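Forum Ateliers & Logistique > Conditions de travail > Robots sur les lignes retour, vos retours ?

couture_niven
25 mars
Bonjour à tous. Chez Plekwood (retours bagagerie, site de Niven) on nous met des bras sur le poste fermetures. Ouvrir, controler, refermer. Le chef dit que personne ne part. Mouais. On était 7 au poste, on est combien dans un an ? Je mets ce que ça donne sur les sacs clairs.
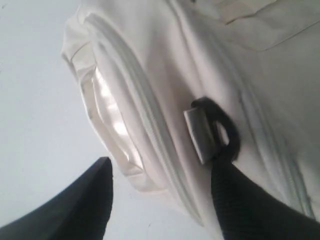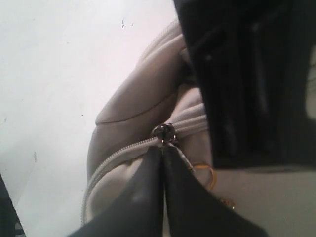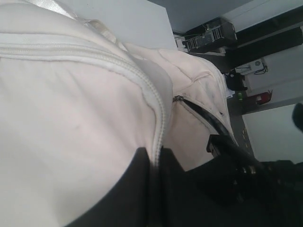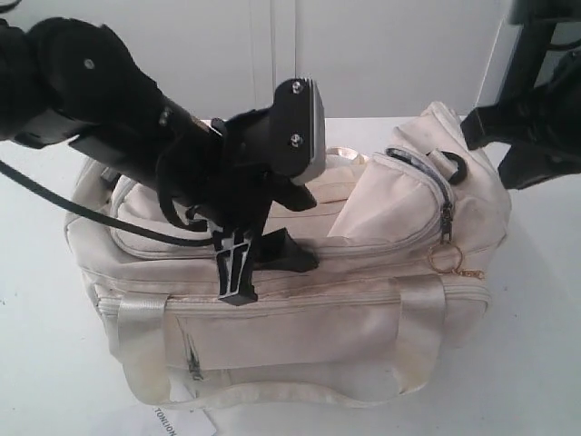

Bulletin interne Plekwood – n° 15, p. 7

couture_niven
Voilà, repris du bulletin. L'article à coté parle de « montée en compétences ». Pour l'instant la compétence c'est rester debout et appuyer sur reprise.

max_quai3
Pareil chez Skamano depuis décembre. Franchement mes poignets disent merci. 100 zips par poste avant, j'avais une attelle. Je reviendrais pas en arrière.

couture_niven
Ok pour les poignets. Mais la prime de cadence ? Chez nous elle saute, vu que la cadence c'est plus nous.

max_quai3
Ah ça – nous ils l'ont gardée, fallait négocier avant. Demandez par écrit.

fil_et_aiguille
Pas d'accord avec max. Le geste on le perd. Une tirette qui accroche tu le sens dans les doigts, et sur le sac crème de la dernière photo il y a une trace sombre devant, qui décide si ça part en rebut ? Le bras ou la fille du poste ?

couture_niven
La fille du poste. Mais payée opératrice, pas controleuse...

skorn_maint
Maintenance chez Skorngate. Le tri reste humain chez nous aussi, et on a reclassé deux collègues en réglage. Formation de 15 jours, trop court. Demandez la grille AVANT la mise en service, après c'est mort.

fil_et_aiguille
Deux sur combien ?

skorn_maint
Sur 7. Les autres sont à l'emballage.

couture_niven
Bon ben voilà. J'imprime le fil pour la réunion, merci

Vu 3931 fois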